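Curnton Poetry Society
Minutes of the General Meeting held on 19 November 2020 at 7:00 p.m., by video call

Chair: Mbali Mofokeng
Minutes taken by: Štefánia Jurčo

1. Opening and apologies
The Chair opened the meeting at 7:04 p.m. Apologies were received from Mr. Umetti. A quorum was present.

2. Minutes of the October meeting
The minutes were approved with one correction. Under item 5, "the sonnet evening" should read "the sestina evening." There were no other matters arising.

3. Winter reading series
The Chair reported that the winter series will remain online through the end of February. The opening evening will be given to poems of frost and short days, with Hardy, Dickinson and Christina Rossetti confirmed. Ms. Ofori asked that each reader keep to two poems and that long introductions be discouraged. It was agreed that readers may give the title, the poet and one sentence of context.

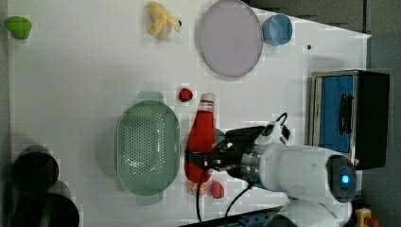 Mr. Kurnik asked whether translations would be admitted. The Chair replied that they would, provided the translator is named aloud. Mr. Kurnik offered to read two short Slovene lyrics in his own English versions, and this was accepted.

4. Annual anthology
Ms. Jurčo reported that 451 poems had been received by the closing date. The first round of reading is complete and a long list has gone to the three editors. Several entries ran past the limit of 30 lines. After discussion it was agreed that these be returned to their authors with an invitation to shorten and resubmit within two weeks – the limit itself will stand.

Ms. Ofori raised the question of order. Last year's volume was arranged by the author's last name, and she felt that poems on similar subjects had suffered by falling far apart. Mr. Kurnik preferred the alphabetical order as fair to all. The matter was put to a vote and an arrangement by season was carried. Mr. Kurnik asked that his objection be recorded.

The print run was set at 300 copies. Ms. Jurčo will obtain a second quotation for sewn binding before the order is placed.
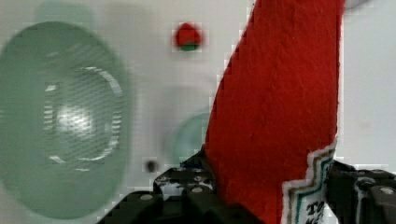 Close view of a green oval object, with a small red and green one near the top.

5. Finance
The balance stands at $522 after payment of the website fee. Dues are outstanding from a small number of members and reminders will go out with the next newsletter. Ms. Ofori asked whether the prize money could be raised. The Chair ruled that this be held over until the anthology costs are known.

6. Study circle
The circle has finished its reading of George Herbert and will turn next to Anne Bradstreet. Mr. Kurnik noted that the two editions in use differ in spelling and in line numbers, causing some delay in discussion. Members are asked to use the modernized text and to refer to poems by first line.

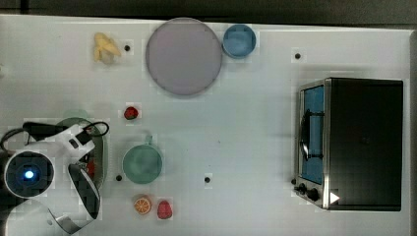
It was further agreed that the circle will meet every second week in place of every week, and that notes from each session will be sent to members who cannot attend. Ms. Ofori will lead the first session on Bradstreet.

7. Other business
a) A letter was read from the Curnton library asking for a list of poets suitable for a spring display. Ms. Jurčo will reply.
b) The Chair reminded members that poems circulated for comment should not be forwarded outside the Society without the author's consent.
c) A proposal from Mr. Umetti for an evening of comic verse was received in writing and deferred until he can speak to it.

8. Next meeting
The date will be set by email. The meeting closed at 8:36 p.m. with a reading of "The Darkling Thrush" by Ms. Ofori.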